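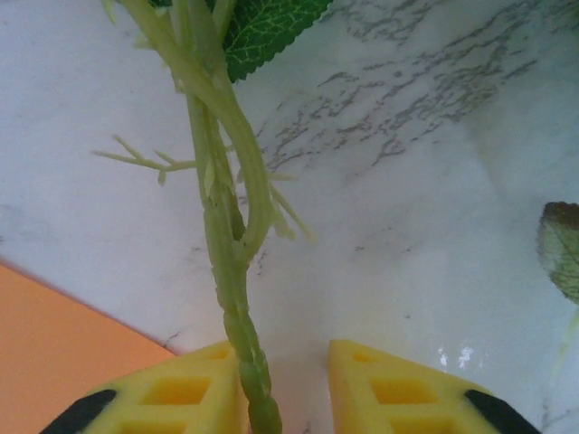
Can a robot do the small jobs in a flower shop today?
Some of them, slowly, and with a person close by. Picking up one stem is often possible. Making a nice bow is still difficult, and a customer who waits at the counter would not be happy with the speed.

Call for participants: florists, shop assistants and people who arrange flowers at home

The Plurkaris project in Grakow is looking for people who know how to put a bouquet together. We study which chores from the home and from the shop floor a machine can already do, and which ones should stay with human hands for now. This season we work on flowers: choosing stems, placing them, wrapping in paper and tying a ribbon. Our other groups work on folding towels and filling shelves, and they will publish separate calls.

We use artificial flowers for all the practice work. They keep their shape for a long time and we can repeat the same bouquet many times. If you have worked only with fresh flowers, you are still very welcome, and we would like to hear where the difference matters.

What you will do

You will make bouquets by hand at your normal speed while we take notes. Then you will steer the arms yourself and try the same task. Our staff will explain the controls, and the first session is only for practice. At the end of each day you will look at finished bouquets, without knowing who or what made them, and tell us which ones you would sell.

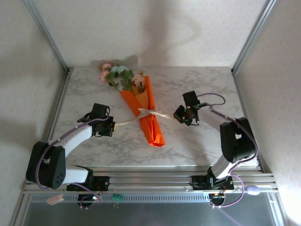
Why is tying a ribbon so hard for a machine?
Ribbon is soft and it never lies twice in the same way. A person feels when it is tight enough, and the fingers correct it without thinking. A robot with two arms must hold both ends, keep the right tension and not crush the paper, all at the same time.

Who can apply

— You are 18 or older.
— You have worked in a flower shop, or you make bouquets regularly as a hobby.
— You can sit or stand at a table for a half day, with breaks.
— You speak English well enough to discuss your work with us.

Experience with computers or machines is not required. We especially invite people who doubt that this will ever work. Your opinion does not influence your payment or your place in the study.

Time and payment

The study takes 6 half days, spread over March. Sessions start at 9:00 in the morning at our rooms in Ostby, on the ground floor. You will receive 1,000 crowns for each half day, and travel by bus or train is paid separately if you keep the ticket. You may stop at any time, and you will be paid for the days you have completed.

Your data

We record the movements of the arms and of your hands, and the bouquets on the table. Your face is not recorded. Your name is stored separately from the recordings, and you can ask us to delete your part until the results are published.

How to apply

Please fill in the short form at the reception of the Damasceno building or on our project page. Write a few sentences about the bouquets you usually make and say which mornings are possible for you. A photo of your work is welcome but not necessary. We answer every application, also the ones we cannot accept — please allow us 2 weeks for this.

Applications are open until the end of February.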